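Why Do Oranges Have Such Thick Skin?

An orange goes to a lot of trouble to keep you out. Grapes hardly bother.

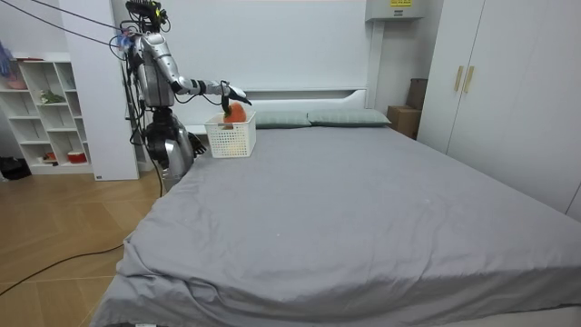 What is peel for?

An orange is mostly juice, and juice would love to be somewhere else. The sun wants it, the wind wants it, and so does every passing bug. The peel's job is to say no to all of them.

It comes in two layers. The coloured outside is called the flavedo. The white, spongy part underneath is called the albedo, or the pith if you're in a hurry. The pith works like padding when an orange falls out of a tree, something oranges are quite prone to doing.

Why does it smell so strong?

Look closely at the skin and you'll find tiny dimples. Under them are little pockets of oil. Bend a piece of peel and the pockets burst, squirting oil into the air and, if you are my brother, into your sister's eye.

People like the smell. Many insects can't stand it. To the orange, this is excellent news.

Are oranges always orange?

No, which is a bit embarrassing given the name. In hot places where the nights stay warm, a ripe orange can be perfectly green. Cool nights make the green colour fade, and the orange that was hiding behind it shows through.

The colour was named after the fruit, by the way. Before that, English speakers made do with words like "yellow-red".

Try it at home

Drop an unpeeled orange in a deep bowl of water. It should float, thanks to air trapped in the pith. Now peel it and try again. Most peeled oranges sink - and then you have to eat a soggy one.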